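Home | Data | Docs | Contact

Ronura Bin Demos

Teleoperated picking from a cluttered bin, recorded at Fosta with a KUKA arm. 2481 episodes, 13 operators. Each episode is one grasp attempt — failures are kept and labelled.

Objects are household items, tools and toy-like shapes, left where they fall between episodes. 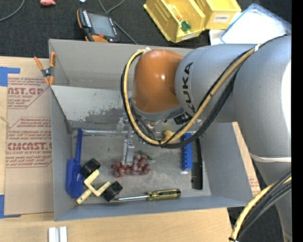

Loading

Episodes are stored in shards of 1000. Read `index.csv` first; the `outcome` column was relabelled in March.

Known issues

Gripper width is missing from the first shard.

Comments

Lok-yiu Fang: Is the colour calibration per shard?
Brenda Paredes: Per session. See `calib/`.

Contact: Brenda Paredes | © Fosta | Back to top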